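Nodis asks Skiltville to fold its laundry, slowly, and more than once

For immediate release, July

Nodis, the household robotics firm, has opened its Pernudar collection to homes across Skiltville. Those taking part do their ordinary chores with a gripper in the hand, and the recordings go towards teaching a machine to do the same. The machine has so far shown no great hurry to learn.
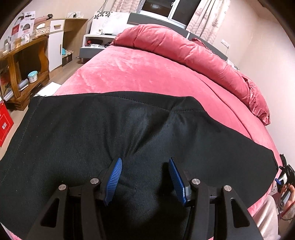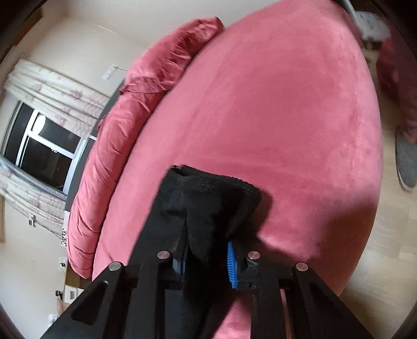

Pernudar recording in a bedroom, with pink bedding.

The first round gathered 3,280 recordings from 25 homes. Of these, 407 involve dark clothing, a category the team had hoped would be quick.

"A black jumper has a front, a back and two sleeves, and the system would like to be told which is which every single time," said Ida Fröhlich, who leads the collection. "We're after the fumbles as well. If you drop a sock, please carry on and pick it up again. Do not tidy the room for us."

Households in the second round will be lent a pair of grippers and asked for 200 recordings each, in any room with a bed, a sofa or a decent-sized table. Clothes should be their own and need not be ironed. Recordings are checked by hand before they are used, and anyone may ask for theirs to be deleted.

Ragnvald Halvorsen, head of research, declined to say when a robot might fold a fitted sheet. "I can't fold one either," he said, "so I'm in no position to rush it."

Applications are open until the end of the month. Flats and shared houses are welcome, as are people who have never folded anything in their lives.

Press contact: Hildegard Kramer, Nodis, Skiltville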